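Reading the Kunham stormwater ruling

Monday, December 22, 2025

The appeals court decision in Woldegiorgis v. Town of Kunham came out last week and I have now read it twice. It is short for what it decides. The question was whether a town may bill property owners for runoff under its general power to charge for services, or whether the charge is a tax and needs a vote.

The court said it is a fee. I think the result is right and the reasoning is thin in one place.

Some background. Kunham bills by hard surface: roof, driveway, parking area. The base unit is 300 square feet, and anything below one unit is exempt. The plaintiff owned a storage lot on the Laltdale side of town and was billed $381 for the first year. The lot drains into a private ditch that reaches Ellow Creek without touching a town pipe. The argument was simple: no pipe, no service, so no fee.
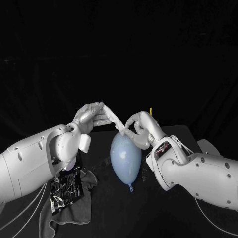 The opinion applies the usual three-part test. Does the charge pay for a specific program, is it tied to the burden or benefit of the person paying, and does the money stay out of the general fund? The first and third parts took a page between them. The ordinance sets up a separate account, and the town produced the ledgers.

The second part is where I have trouble. The court held that the creek itself is part of the drainage system, so a lot that drains to the creek uses the system. That may be true as hydrology. As a legal rule it has no obvious limit, as every lot in the county drains to some creek. The dissent raises this in a footnote on page 7 and the majority does not answer it.

A narrower ground was available. The ordinance has a credit process for owners who manage their own runoff, and the plaintiff never applied. The court could have sent the case back on that point and left the definition of "system" for later.

Laltdale has a draft ordinance with nearly the same language, except that it drops the credit section. If it passes in that form, I expect a second case. The comment period is open until the January meeting, and the draft is at the clerk's counter.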